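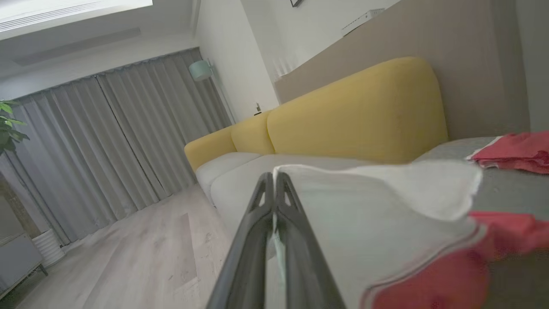

Search this site Enter keywords Go

Clurham house – lounge room safety check, Aug 7, 2026
Checked by me (Gwenllian), list borrowed from Lachlan Sheehan and scribbled on a fair bit

Sofa cushions, yellow backs – OK. I pulled each one forward and pushed it back. They're still nice and plump, and I love that mustard colour more every time I come in!

Seat cushions, grey – OK. No sharp bits when I ran my hand along the front edge. Found 3 hairpins and a biscuit down the back (binned).

Cloths on the sofa – NEEDS DOING. The red ones and the white one with the red stitching all want folding properly and going back in the cupboard. The white one looks frayed along the edge, so I'd like Morfudd to have a look before it goes back out. Loose threads and little fingers, you know how it goes.

Sofa feet – OK, but one felt a bit wobbly when I leaned on the arm. Tightened it by hand. Bleddyn, could you bring the proper spanner next time?

Heater clearance – OK. I measured a metre and a bit to the nearest fabric. Please don't drape anything over it, even for five minutes.

Smoke alarm – OK, tested, very loud, sorry to next door. Battery was changed in June.

Power board behind the sofa – FAIL. Two double adaptors plugged into each other (!!). I've unplugged the lot and put a note on it. Lamp can go straight into the wall.

Rug corners – OK now. Retaped the one by the door.

Window latch – sticks, still opens. Job 161 in the repairs book, been there a while.

I'll come back in 7 days to recheck the power board and the wobbly foot. Key's on the usual hook.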